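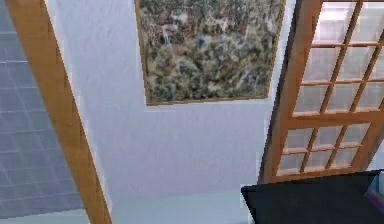

The dining room in the simulator, with the wall, the picture and the door past the table.

I lost most of Tuesday to a fault in the head controller, and I'm writing it up while I still remember the order of things. If you run Vuna with the newer Petov scene pack, you may run into the same one.

The job was simple. The robot stands at the black table, looks down at the object on it, picks it up, looks up, turns and carries it to the sideboard. We run it in simulation overnight and look at the failures in the morning. The week before, 262 runs had gone through without a safety stop. On Tuesday the log showed 50 stops before I had finished my coffee, all with the same message: neck pitch at limit, torque over threshold, motion halted.

A stop in simulation costs nothing. The trouble is that the same controller goes onto the real machine, and the real neck has a hard end stop with a camera cable running past it. If the software keeps pushing there, it pulls on the cable. We did that once in December and replaced the cable and the connector.

My first guess was the new limits file. Indira Kartha had changed it on the Friday, and it was the only thing in the change list that mentioned the neck. I put the old file back and ran it again. Same stops, same message. I apologized to Indira and went on.

Next I looked at the camera feed at the moment of each stop. In almost every run the view had gone to the wall and stayed there, tilted, with the abstract picture in the upper part and the table only just in view at the lower right. So the head was being sent somewhere it had no reason to go. The neck was doing what it was told.

The gaze target comes from a small module we call Naidu. It picks the point in view most likely to be the object, and the head turns to keep that point centered. It scores points partly on texture. The old scene pack had plain walls. The new one has a large canvas covered edge to edge in olive, gray, black and off-white blotches, and to a texture score that is about as interesting as anything in the house can be. The table is plain charcoal black and scores close to zero.

That explained the wrong target but not the stop. A head looking at a picture should look at it and be done. I printed the target on every step and found the second half of the problem. The strongest point kept hopping between patches on the canvas, and on each hop the controller added the new offset to the last command where it should have replaced it. The errors piled up. After 800 steps the command was well past the limit and the neck was pushing against nothing.

The adding was my bug – I wrote that line in the spring, when the target never moved more than a few pixels at a time, and it made no difference then.

What I changed:

The offset now replaces the old command.

The command is clamped before it goes to the neck. Before this, only the measured angle was checked, so the command could run away without anyone hearing about it until the torque went up.

Naidu ignores anything that isn't above a known surface. The wall and whatever hangs on it are out.

If the target hops more than five times in a second, the head holds still and logs a warning.

I ran 90 new trials with the same scene and the same starting positions. No stops. Three runs logged the hopping warning, all from the glass side of the room, and I haven't looked into those yet. It might be glare on the door panes, or something else with enough contrast to get through the filter.

I also asked that the real robot stay off until the clamp has been tested on the bench with the cable unplugged. Flemov, our test rig, has a spare neck on it, so that can happen this week. I want to command it past the limit on purpose and see the clamp hold.

One thing still open is the torque threshold. The stop did its job, but late – by the time it tripped, the command had been wrong for a long while. Indira thinks we should stop on the gap between command and measured angle instead, with a much smaller number. I think she's right. I'll put the values in the next post once we have tried a few.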